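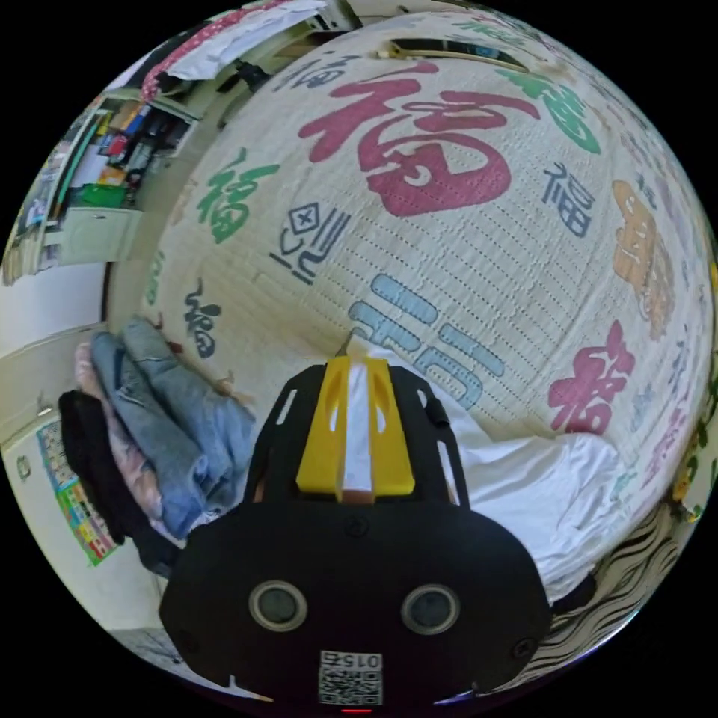 Black handheld gripper with a yellow mount, seen from behind.

Huvdale Touring Car Series Names Its New Head of Media

HUVDALE, 03/07/2023 – The Huvdale Touring Car Series is pleased to announce that Comfort Dankwa is appointed as its new Head of Media and Broadcast. She begins her work immediately and will be responsible for press accreditation, the live stream, and all communication with the teams during race weekends.

Ms. Dankwa comes to the series from Stasteck, where she was producing regional motorsport coverage for 11 years. In this time she worked at hill climbs, kart championships and endurance races, first as a reporter in the pit lane and later as the producer of the full program. She is known to many of our teams already from the winter test days.

"I am very happy to join the series at this moment," said Ms. Dankwa. "The racing is close and the drivers are open with the public, but until now it was difficult to follow a complete weekend if you were not at the circuit. My first task is to make this easier. I want that a person at home can see qualifying, both races and the interviews in one place and without searching."

The new season has 6 rounds. For the first time, every round will be shown live with English commentary, including the Saturday qualifying session. Asante, the series' timing partner, will supply the live sector times to the stream, so viewers can see the gaps between the cars on the same screen as the pictures. Last year this information was only available to the teams on the pit wall.

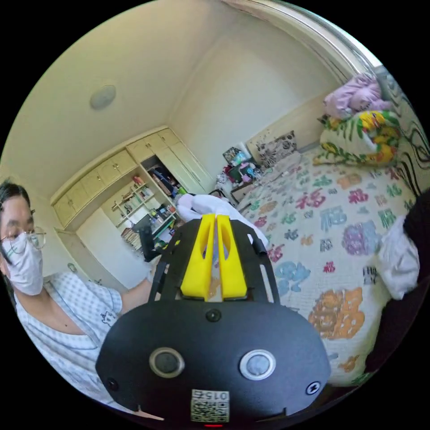 Accreditation for journalists and photographers will also change. The series received 189 requests for media passes last season, and many of them had to be answered by hand a short time before the event. From now on, requests are made with one form for the whole season. A journalist who is accepted does not need to apply again for each round, but must confirm attendance with the media office before arriving at the circuit. Photographers who wish to work on the track side of the barrier must attend the safety briefing at every round, also when they have attended it before.

Teams are asked to name one contact person for the press. This person will receive the interview schedule on the evening before the first practice and should inform the media office if a driver is not available. The podium interviews remain in their present form. The press conference after the second race moves to the paddock building, where there is more space for cameras.

"Comfort knows what a small team can do and what it can not do on a race weekend," said a spokesperson for the series. "We had good conversations with several candidates, and she was the one who asked the most questions about the teams in the back half of the grid. They also have sponsors who want to be seen."

The final round takes place in September and will again include the Seller Trophy for the best independent driver. The format of the trophy is not changed. Information about the support races will be published separately when the entry lists are closed.

Media contact:
Media Office, Huvdale Touring Car Series
Accreditation forms are available from the media office on request.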